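Week six, or the bench is ours till July

Quick one tonight, bus in a bit and I've still got the write-up for Ásgeirsdóttir to finish (she wants the method section by nine in the morning, and mine is currently four bullet points and a swear word).

So. Two arms, one table. Our bit of the student project is shopping. Cans, cartons, the sort of stuff you'd have in a kitchen cupboard or a bathroom cabinet. Other half of the group is doing cloth, which I wouldn't swap for.

Grímur Riis is driving most of the time as he's got the steadiest hands. I'm on labels and moaning. We've got 1,104 runs logged now and the target for the first round was 900, so we're over, but 40 of those have to go in the bin as the clocks on the two arms had drifted apart and the left one thinks it's living slightly in the past. Found that out after lunch. Not a happy lunch.

Cartons are the worst thing. I'd have said cans at the start — round, slippy, roll off — but a can is at least the same shape from every side you come at it. A carton lying flat is low, the fingers have to get right down to the table, and if you push on one end the whole thing wants to swing round. Squeeze too hard and the cardboard gives. Then you've got a slightly diffrent carton for every run after that, and the numbers go funny. 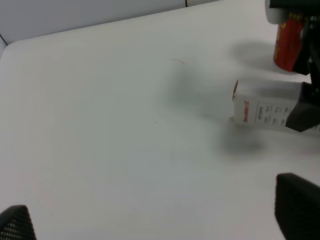 Grímur's idea was to stop going for the middle every time and try the ends. I said it wouldn't work. Did 17 in a row his way and I've gone a bit quiet about it. Want to see it over a couple of hundred before I say so out loud, he's bad enough already.

Other things, no order:

Wrist cameras are set too dark in the mornings and too bright by four. Need to fix the exposure and leave it alone. Keep forgetting.

The Brornar lot (other team, room upstairs) have finished their gripper pads and they look lovely. Ours are the same ones as in week two. Fine. Grippy enough.

Kukero is what we're calling the sorting script now, don't ask, it was late. It crashes if two objects have the same name, so please please stop calling everything "box". I mean you, Tove, if you read this.

Demo is in front of the whole year. Five minutes each, two objects minimum, no restarts. I'd like to do three objects but I'd also like to sleep.

Right, thats the bus. More when the method section is done, or when I've been thrown off the course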